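Does yellow really make you hungry?

You may have heard that yellow makes people hungry, red makes them angry and blue helps them sleep. Grown-ups say this sort of thing a lot. Is any of it true? Before you believe it, ask how anyone could find out.

Suppose Ornthorpe School paints its dining hall yellow on a Wednesday. That week, 27 children ask for seconds. The week before, only 15 did. Hooray, yellow works! But hang on. What if there was pizza that week? What if it was colder outside, or everyone had been running about at sports practice? You can't tell which of these did it. Scientists call a test like this unfair, and lots of colour "facts" come from tests just as wobbly.

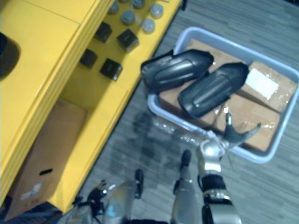
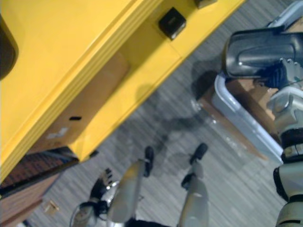

A better test changes one thing and keeps the rest the same. You'd need the same food, the same time of day and plenty of people, with only the colour different. Even then there is a catch, as there are lots of sorts of yellow. A shiny, strong yellow like the one on both of these cabinets is a long way from the pale yellow of custard. If a poster says "yellow makes you cheerful", which yellow does it mean? It hardly ever says.

Some things about colour are on firmer ground. Your eyes have special cells called cones, and most people have three kinds. Yellow light sets off two of those kinds strongly, and your brain turns the signals into the colour you see. Dark shapes on yellow are easy to spot too, and plenty of warning signs use black and yellow together.

Feelings are much harder to measure. You might love yellow if your favourite wellies were yellow. Someone else might hate it after being stung by a wasp.

So next time somebody tells you what a colour does to people, try asking them these:
How do you know?
How many people were tested?
What else could have caused it?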